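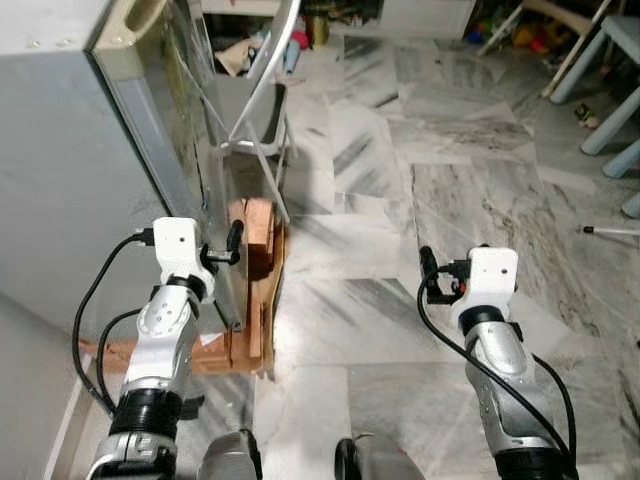
FAQ: The left gripper fault, and what we've done about it

I'm Jeptoo Okoth and I look after the two-arm robot at our Sallville workshop. After my short note in October I got a pile of emails, many of them asking the same things, so I've put my answers on one page.

What went wrong?

The left gripper let go of a block while the arm was lifting it off a stack. It didn't fling it or anything dramatic – the fingers just relaxed, the block dropped to the tiles, and the arm carried on to the drop-off point as if it still had something to deliver. The controller logged error 1618, which is our own code for "gripper stopped answering", and then cleared it by itself 2 seconds later. That clearing bothered me far more than the drop did!

Was anyone hurt?

No. Oluwatosin Afolabi was at the desk with the stop button and hit it as soon as the block landed. We keep people outside the reach of both arms whenever the motors are live, and we were glad of that rule.

So was it software or hardware?

Hardware first, then software made it worse. The cable to the left gripper runs outside the arm in a loop, and when the arm stretched well forward the loop pulled tight at the plug. Inside the plug we found one cracked crimp (I'd blamed the firmware for most of a week, sorry Oluwatosin). The software's part was that it treated a gripper that had come back as a gripper that had never left.

How did you find it?

Slowly. We replayed the same reach over and over with nothing in the fingers, and got 17 dropouts in 3000 cycles. All of them came near full stretch. Then I held the arm at that pose with the power locked out, unplugged the connector and had a proper look with a magnifier.

What about the right arm?

Same cable, same routing, no faults in the log. I've changed its plug anyway.

What's different now?

The cables have a longer loop and a clamp on each gripper housing, so the plug doesn't take the pull. If a gripper goes quiet for any length of time, both arms stop and stay stopped until a person resets them at the desk. We're also checking the finger position after every lift, which adds a bit of time to each move. I can live with that.

We run the Janilard controller with the Waweru add-on. Should we be worried?

Have a look at your log for dropouts that cleared themselves. Ours didn't show on the main screen at all, you have to open the full history. If you see any, park the arm, lock out the power and check the plug before you run it again.

Can I just wiggle the cable while it's running to see if it faults?

Please don't! A gripper that loses contact can open, and an arm can move when you're not expecting it. Lock it out first, every time.

Are the block stacking sessions back on?

Yes, at reduced speed. The Urkmont group gets the morning slot and we've got from 2 pm.

Who do I send my own log to?

Me, through the contact form. Put the error code in the subject line and tell me what pose the arm was in.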